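Helmont Robotics Software Group
13 Aug 2022

1/ We are pleased to announce that the second version of our door and drawer planning software is now in use on all our test rigs. This thread sets out what has changed, what has not, and what we would ask of groups who build on it.

2/ The software is called Hiramau. It takes in camera views and the pose of the gripper, and it gives back a path for the gripper to follow when a door, lid or drawer has to be moved. It does not choose the task. That is left to the planner above it.

3/ The first version treated every door as a known object. An engineer measured the hinge line, typed it into a file and loaded the file before each run. This was accurate but slow, and an error in the file was seldom found until the gripper pulled in the wrong direction.

4/ In the new version the hinge line is estimated from the motion of the hand. We record a person opening a door with a hand-held gripper, recover the path of the fingertips and fit an arc to it. The centre of the arc gives the hinge. A drawer gives a straight line, and the same code handles both.

5/ The quality of the fit depends on knowing where the camera was at each moment. A plain cabinet offers a tracker very little to hold on to: white panels, straight edges and large areas with no texture. Printed markers and coloured shapes in the background help a great deal, and our guidance on setting up a workspace has been rewritten with this in mind.

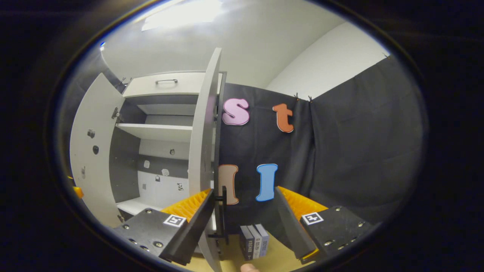 6/ Angelica Fajardo asks whether the markers could be dropped altogether, given that no kitchen or office will have them. Our answer is that they are needed for recording and for checking, and that the finished policy does not look for them. We do accept that a model may learn to lean on them without being told to. Tests with the markers covered are therefore part of the release procedure.

7/ Two kinds of marker should be kept apart in any discussion of this. Those on the gripper fingers tell us how far the fingers are open. Those fixed to the furniture tie the recording to the cabinet. The two sets must never share an identity number. The loader now refuses any recording set-up in which they do.

8/ On control: the arm no longer follows the planned arc rigidly. It holds its position along the direction of travel and gives way across it. If the hinge estimate is slightly wrong, the door itself corrects the path. The limit on sideways force is set in the main settings file and should not be raised without a word to the safety lead, Edivaldo Lopes.

9/ On perception: the wide lens remains. It keeps the handle and both fingers in view during a pull, at the cost of strong bending towards the rim. We had planned to flatten every view before it reached the model. Remzi Aksoy compared the two approaches in May and found that flattening threw away too much of the outer view, where the swinging door spends much of its time. Views now go in as recorded, and only the tracker works from a corrected model of the lens.

10/ On tooling: recordings are now checked as they are loaded. The check looks for lost tracking, missing finger markers and gaps in the clock. A failed recording is set aside with a short written reason, and it is not deleted. Our colleagues at Figueiredo asked for this - they had been losing usable material to a script that was too strict.

11/ The release was checked against 300 recordings held back from training. Full results will be set out in the technical note, including the failures. The most common failure is a finger slipping off a bar handle late in the pull, when the angle between finger and bar has grown too large. A change of grip part of the way through would solve it. The planner cannot yet request one.

12/ Doors that close themselves are not supported. Neither are sliding doors with a catch. Please do not try either on an arm without a person at the stop button.

13/ Groups using the older settings files will need to convert them. A converter is included, and Lindalva Lacerda has written a guide to go with it. Old files will load with a warning for the next seven months. After that they will be refused.

14/ Savvas Deligiannis will present the hinge-fitting work at our Bivotthorpe site and will take questions on the planner as well. Those who wish to attend should write to the group office. Reports of faults should go to the public tracker, with the log attached and the version number in the title.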